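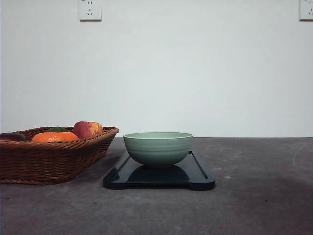

Changes to Electrical Safety Checks in Mekonnen House

Residents and staff of Mekonnen House are advised that the Facilities Office has revised its schedule for electrical safety checks. The new schedule takes effect on 2022-11-10 and applies to all shared kitchens, study rooms and laundry areas in the building. Private bedrooms will continue to be checked between tenancies, as before.

Under the previous arrangement, wall outlets in shared areas were tested once every two years. They will now be tested every 12 months, and outlets above kitchen counters will also receive a visual check each May. The change follows a review by Kiros Lemma, Building Services Manager, of repair requests received during the last academic year. The review recorded 84 requests relating to outlets and switches, most of them for loose faceplates or worn switches. Three concerned outlets that had stopped working after an appliance was plugged in.

The testing will be carried out by Plumel, the contractor already responsible for lighting and fire alarm maintenance in the building. Technicians will carry identification and will sign in at the front desk. Power to each kitchen will be switched off for about 20 minutes while the work is done. Refrigerators and freezers should be kept closed during this time. Residents who store medication in a shared refrigerator may ask the front desk for the use of the staff refrigerator on the ground floor.

Notice will be posted on each kitchen door four days before a visit. Counters below the outlets should be cleared the evening before. Items left in place will be moved to the nearest table and will not be returned to their original position.

Residents are also reminded of the rules on appliances in shared areas. Kettles, toasters and rice cookers may be used if they are in good condition and have an undamaged cord. Portable heaters, deep fryers and hot plates are not permitted. Extension cords may not be used on kitchen counters, and adapters must not be connected to one another. Visitors who bring appliances from abroad should confirm with the front desk that the plug and voltage are suitable before using them.

Appliances that have passed inspection will carry a green label showing the month of the test. An appliance that fails will be unplugged and tagged in red, and its owner will have until the end of the term to collect it from the Kavano Street storeroom.

A damaged or discolored outlet should be reported at once and should not be used in the meantime. Reports may be made through the Mandum maintenance portal or in person at the front desk. Outside office hours, please call the duty officer at the number printed on the back of the building access card.

Questions about the schedule may be addressed to Gebhard Nägeli, Residential Facilities Coordinator. A floor-by-floor list of visits is available at the front desk and will be updated if dates change.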